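4.3 Setting the picture controls

Carry out this section after the Inberg projector has been mounted and levelled. Allow 40 minutes for the lamp to settle before making any change.

1. Press MENU on the remote control and select Picture.
2. Select the User 1 preset. Factory presets cannot be overwritten.
3. Set Brightness and Contrast to 50, and Sharpness to 0.
4. Set the HDMI range to match the player. Full range runs from 0 to 255. Most disc players send limited range.

Note: If the two ranges differ, blacks will look grey or shadow detail will be lost. Correct the range before touching Brightness.

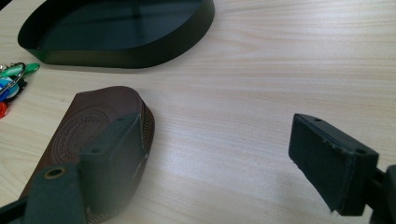 5. Display the black level pattern from the test menu. Lower Brightness until the darkest bar disappears, then raise it by one step.
6. Display the white level pattern. Raise Contrast until the two brightest bars merge, then lower it until they separate.
7. Repeat steps 5 and 6. Each control has a small effect on the other.
8. Select Save. Up to 99 settings can be stored, each under its own number.

Caution: Do not look into the lens while the lamp is lit. Do not block the exhaust vent at any time.

4.4 Reflections in the room

Light returned from walls and furniture lowers contrast on the screen, whatever settings were saved in 4.3. Close the curtains, switch off all lamps and show a full white pattern.
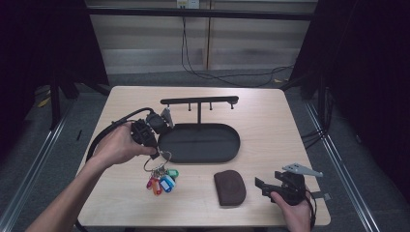

Stand beside the screen and look back towards the seats. Any surface that appears bright is sending light back to the picture. Pale table tops are a common source and should be covered or moved out of the front half of the room. Small dark items, such as a black key stand with a tray and hanging pegs, can be left where they are unless the finish is glossy.

Note: After 900 hours of lamp use, repeat 4.3 from step 5. Light output falls with age and the saved Contrast value will no longer be correct.

Section revised August 26, 2021 (S. Gounder)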